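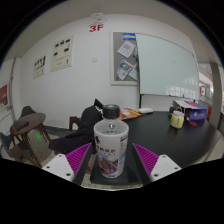 August 2020
by Valentyna Kovalchuk

I slept badly and came early, so I had the desk side of the lab to myself for a good part of the morning. I write this in the evening, with tea, and I try to put things in the order they happened, although my notes are not in order.

The bottle episodes are still the problem. Yesterday evening I left the pose tracker running over the whole set, nearly 2,000 episodes, and this morning the report said that 271 of them were rejected. I expected some tens. I sat and looked at this number for a while before I opened anything. When the number of failures is so large, it is usually one mistake and not many mistakes, and this gave me some hope.

The first thing I checked was the clock. In spring we had the trouble that the video and the inertial data were shifted against each other, and the tracker then thinks that the hand is shaking when it is only moving. I plotted the rotation speed from the images over the rotation speed from the sensor, for six episodes which I chose blindly. The curves were lying on each other very nicely. So the clock is good. I wrote "clock is good" on paper and underlined it, so that I will not check it again tomorrow when I am tired.

Then I opened the rejected episodes in Kodik, one after the other, with the tracked points drawn on top. Kodik is slow with fisheye video. It undistorts every image again when you move the slider, even if you moved it only one step back, and I drank a whole cup of coffee in these waits. But after a dozen episodes I saw it. The map was fine while the hand was far from the table. Walls are good for us, with posters and a board on them, and there are many corners to hold on to. When the gripper goes down to the bottle, the fingers and the bottle fill the middle of the view, and the points begin to sit on them. The magenta ribs on the fingers are the worst, they have beautiful strong corners. A corner on the finger does not move when the hand moves, so the tracker believes that the hand is standing still. And a few meters away the wall says that the hand is moving. The solver makes a compromise between the two, and the compromise is nonsense.

We have a mask for the fingers, of course. It is the first thing we made. I was sure it is applied, and it was applied, but it was the old mask, drawn for the fingers in the open position. When they close they travel inward and come out from under it. On the mugs this did not matter so much, the mugs are wide and the fingers stay apart. A small bottle is narrow, and the fingers have to travel much further.

I was a little ashamed, as I am the person who drew the old mask.

Ryan Birkett came in before lunch and I showed it to him. He proposed to make the mask large enough for all positions and be finished. I tried it while he stood there. It works for the ribs, but it covers so much of the lower middle that in the low poses we lose the table edge, and the table edge is often the only near thing with a good line in it. The height estimate became worse by an amount we could see without any tool. He said "fair enough" and ate his sandwich over my keyboard.

What I did after lunch is the better way, I think. We already know the opening of the fingers in every image, we need it for the training anyway. So I let the mask depend on it. I drew two masks, one for open and one for closed, and between them I slide the inner border in a straight line with the width. It is not exact, the lens bends the path of the fingertips, but I added a margin and the margin eats the error. The whole change is 6 lines in the configuration and one function. I spent much longer on the name of the function than on the function.

The bottle itself I did not mask. I thought about it for a long time. Before the grasp it stands on the table and it is a part of the room, and its points are honest points, if I may say so. After the grasp it travels with the hand and the same points become liars. The label is printed and gives good texture, also the cap has ribs. The clear part is another story. Through the shoulder one sees some light and some of the far side of the label, and a point found in there belongs to nothing. It slides when the view changes. I looked whether the tracker throws such points away alone, and mostly it does, the error becomes large and they are dropped after a few images. Mostly. I made a note for the grasp moment: when the width stops changing and the fingers are not fully closed, we could start to distrust everything which lies between them. Ryan thinks this is too clever. Maybe he is right, I only wrote it down.

In the afternoon I had the call with Dondlow. They do the planning part, and they want from us the end pose of the approach, with an uncertainty. I explained that the uncertainty we write into the file now is too small for the bottles, it comes from the solver and the solver does not know that it was deceived. The colleague on the other side was polite but I could hear that he did not like it. Their planner takes our number and decides from it how far above the cap it should stop and look again. With a too small number it does not stop at all. I promised to send them a corrected set in October, together with a field that says how many points were outside of the mask. I said the date too quickly. I should have said that I will write them the date.

One thing from the call I want to keep. They asked why we give the width in meters and the old set had it as a fraction. I did not know that the old set had it as a fraction! I looked, and it is so, in the part that was exported with Nillilo it goes from zero to one, and in the newer part it is meters. My new mask function would read a one as one meter and put the mask somewhere outside of the picture, and no error message would come. So I put in a check, and it refuses the file when the value is larger than the fingers can open. I also wrote a test for it, with one file of each kind. The test failed at first, and it was the test that was wrong, I had exchanged the two file names.

At the end of the day I started the rerun for the rejected ones only, on the Cabrera machine, which has the bigger memory. Ryan had a job there and moved it for me. I watched the first few finish before I went. They passed, but these were short episodes, with the bottle picked and placed down again at nearly the same place, and I do not want to be happy too early. The long ones, where the hand turns toward the table and sees no wall for a time, come at the end of the list.

For tomorrow: look at the rerun. Redraw the closed mask on the right side, I think I was generous on the left and stingy on the right. Ask if the lens of the second tool was ever calibrated again after it was unscrewed for cleaning. Write to Dondlow about the units, in a short mail, without my opinion of fractions. Buy coffee.

Mama called while I was walking home and asked what I did today. I said that I taught a program to not look at its own fingers. She said that with children it is the same at the piano, and then she told me about her tomatoes until I was at my door.

Contact | © 2020 Valentyna Kovalchuk | Back to top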